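Help wanted: someone to fold, sort and make beds at our guest house (part time, from August)

Hello! I run Zimholm, a rambling old guest house up the hill from Hamach harbour, and I need another pair of hands for the laundry and the bedrooms. It's part-time work, mornings mostly, and I'd love to find somebody who gets a bit of quiet satisfaction from a straight pile of towels. If you've ever refolded something in a shop because the last customer left it in a lump, please read on.

A bit about the place first. We take walkers, families and a fair number of people who come for the boats and then discover they don't like boats. Most stay a week, some stay a month, and the long-stay guests get their own clothes washed as part of the price. So the job covers sheets and towels, yes, but also jumpers, pyjamas, baby things, and an awful lot of hiking socks.

The hours are 8.30 in the morning until 1.30 in the afternoon, so 5 hours a day, four days a week. We agree the days between us at the start of each month and I try very hard not to muck them about after that. The pay is 600 a week, paid weekly into your bank, and that stays the same in the slow months. You get lunch if you want it (soup, generally, and the good bread from Ebrahimi at the bottom of the hill).

What you'd be doing: stripping beds, making them up again, running the machines, hanging out when the weather lets us, folding, and getting everything back to the right room. I do the bathrooms myself and a firm comes in for the windows, so you won't be asked to do either. There's a goods lift for the baskets. It's slow and it groans, but it saves your back!

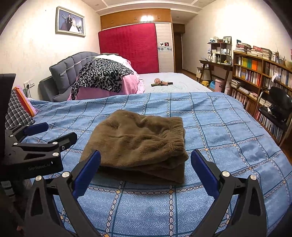
Folding is the part I'm fussiest about, and I'm happy to teach it. We do the guests' clothes on the bed, where there's space to spread things out and smooth them with your hands, and then they go on the shelf or in the drawer. Thick things are the hardest. Thin cotton will do as it's told, but take fuzzy brown plush like that, with a gathered elastic waist that puckers up along one side: pull the waistband flat before you start or the whole bundle ends up fatter at one end. I also like the lower layers tucked well in, so no corner pokes out from underneath. The big squares on the blue plaid sheet are handy too, as you can use the lines to keep your edges straight while you're learning. After a couple of weeks you won't need them.

We don't do matching white everything at Zimholm, by the way. I buy bedding I like the look of, so you'll be dealing with checks and plaids and some fairly loud colours, and each room has its own set. There's a list on the inside of the linen cupboard door saying what lives where. My handwriting is terrible but you'll get used to it.

You don't need to have worked in a guest house before. I'd like you to be steady on your feet, all right with stairs, and fine with dogs in the garden. It would help if you can read a care label (I can show you the odd ones) and if you'll tell me when something has shrunk. Things do shrink. I once turned a man's best cardigan into something for a teddy, and I had to go and knock on his door, so I won't be cross.

Getting here is easy enough. The 131 bus from Sasberg stops at our gate, and there's room round the back for a car or a bike. Please don't park in front of the garage.

To apply, drop a note through the door or leave a message on extension 469 at the Hamach exchange. Tell me a little about yourself, which mornings suit you and when you could start. No CV needed. I'll ask you up for a cup of tea and a look round, and we'll make a bed together so you can see how I like it done. If you'd rather come with a friend and share the job between you, I'm open to that as well, just say so in your note.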